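# Fester Takt, freie Bildrate

Wie das Studio Flestero die Simulation seines Logistikspiels Zulness vom Rendering getrennt hat

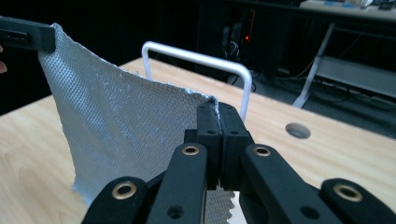

Wer ein Spiel mit variabler Schrittweite entwickelt, bemerkt das Problem meist spät. Auf dem Arbeitsrechner läuft alles gleichmäßig, die Förderbänder liefern, die Züge halten an der richtigen Stelle. Dann startet jemand denselben Spielstand auf einem älteren Notebook, und nach zehn Minuten stehen zwei Waggons ineinander. Bei Zulness, einem Aufbauspiel um Güterverkehr in einer Gebirgsregion, trat dieser Fehler erst auf, als der Mehrspielermodus bereits angekündigt war.

Die ursprüngliche Architektur entsprach dem, was die meisten Einsteigerkurse lehren. Pro Bild wurde die verstrichene Zeit gemessen und mit jeder Geschwindigkeit multipliziert. Für einen Plattformer mit wenigen Objekten reicht das oft aus. Zulness verwaltet auf einer großen Karte jedoch bis zu 4000 bewegte Einheiten, deren Verhalten voneinander abhängt: Ein Zug gibt ein Gleis frei, ein Signal schaltet, der nächste Zug fährt an. Schon kleine Abweichungen in der Reihenfolge dieser Ereignisse führen zu einem anderen Spielverlauf.

## Der Akkumulator

Flestero entschied sich für eine feste Schrittweite. Die Simulation rechnet seitdem mit 31 Schritten pro Sekunde, unabhängig davon, wie viele Bilder die Grafikkarte ausgibt. Die verstrichene Echtzeit wird in einem Akkumulator gesammelt. Solange dieser mehr als eine Schrittlänge enthält, wird ein Schritt gerechnet und die entsprechende Zeit abgezogen. Der Rest bleibt für das nächste Bild stehen.

Der ungewöhnliche Wert von 31 geht auf eine Eigenheit des Spiels zurück. Bei 30 Schritten fielen die Taktzeiten mehrerer Maschinentypen exakt zusammen, und die Last konzentrierte sich auf einzelne Schritte, während andere fast leer blieben. Mit einer Primzahl verteilt sich die Arbeit gleichmäßiger. Eleganter wäre es gewesen, den Maschinen beim Bau einen Versatz zuzuweisen. Diese Lösung hätte aber sämtliche vorhandenen Spielstände ungültig gemacht.

Zu begrenzen ist die Zahl der Schritte, die innerhalb eines Bildes nachgeholt werden dürfen. Fehlt eine Obergrenze, gerät ein überlasteter Rechner in eine Rückkopplung: Die Simulation braucht länger als die Zeit, die sie abbildet, der Akkumulator wächst, im nächsten Bild fallen noch mehr Schritte an. Zulness lässt höchstens 2 Nachholschritte zu. Darüber hinaus wird die Spielzeit gedehnt. Im Einzelspielermodus läuft die Uhr dann langsamer, im Mehrspielermodus meldet der betroffene Client seinen Rückstand, und der Server drosselt alle Teilnehmer.

## Interpolation und ihre Nebenwirkungen

Eine Simulation mit 31 Schritten sieht auf einem schnellen Monitor ruckelig aus, wenn man die berechneten Positionen direkt zeichnet. Der Renderer hält deshalb den vorletzten und den letzten Zustand vor und mischt beide nach dem Füllstand des Akkumulators. Das Bild hinkt der Simulation damit um bis zu eine Schrittlänge hinterher. In einem Rennspiel wäre das spürbar, in einem Aufbauspiel fällt es kaum ins Gewicht.

Mehr Arbeit verursachten die Sonderfälle. Wird ein Zug in ein anderes Depot versetzt, darf zwischen alter und neuer Position nicht interpoliert werden, sonst fliegt er für die Dauer eines Schrittes quer über die Karte. Jede Einheit trägt nun ein Kennzeichen, das die Mischung für genau einen Schritt aussetzt. Rotationen werden auf dem kürzeren Bogen interpoliert. An den Drehscheiben der Lokschuppen ging das zunächst schief, dort sind Drehungen um genau 180 Grad die Regel und beide Bögen gleich lang. Die Drehrichtung wird jetzt ausdrücklich gespeichert.

## Determinismus prüfen

Fester Takt allein garantiert noch keine identischen Ergebnisse. Flestero ersetzte in der Simulation sämtliche Gleitkommawerte durch Festkommazahlen und verbannte Hashtabellen mit undefinierter Reihenfolge aus allen Schleifen, die den Spielzustand verändern. Der Zufallsgenerator wurde aufgeteilt: eine Instanz für die Simulation, eine für Partikel, Geräusche und andere Dinge, die nur der Darstellung dienen.

Zur Kontrolle dient ein internes Werkzeug namens Poojary. Es spielt aufgezeichnete Eingaben auf mehreren Rechnern ab und vergleicht nach jedem Schritt eine Prüfsumme über den gesamten Zustand. Weicht sie ab, wird die Suche auf einzelne Teilsysteme eingeengt, bis das erste abweichende Feld gefunden ist. Ein vollständiger Durchlauf dauert 45 Minuten und startet jede Nacht automatisch. Den hartnäckigsten Fehler fand Poojary in der Wegfindung: Bei gleich teuren Strecken entschied die Speicheradresse des Knotens. Seitdem gilt bei Gleichstand die niedrigere Kennnummer.

## Was es gekostet hat

Der Umbau hat das Spiel auf schwachen Rechnern nicht beschleunigt. Das Vorhalten zweier Zustände erhöht den Speicherbedarf, und die Festkommarechnung ist an einigen Stellen langsamer als der alte Code. Dafür lassen sich Simulation und Darstellung nun auf getrennte Threads legen, was auf Prozessoren mit mehreren Kernen die Bildrate stabilisiert. Fehlerberichte enthalten statt eines kompletten Spielstands nur noch Startwert und Eingabeliste.

Offen ist die Unterstützung für Modifikationen. Skripte von Dritten können den Determinismus jederzeit brechen, etwa durch einen Zugriff auf die Systemuhr. Flestero testet derzeit eine eingeschränkte Skriptumgebung, intern Felley genannt, in der solche Aufrufe fehlen. Im April soll sie in den Testzweig wandern, zunächst nur für den Einzelspielermodus.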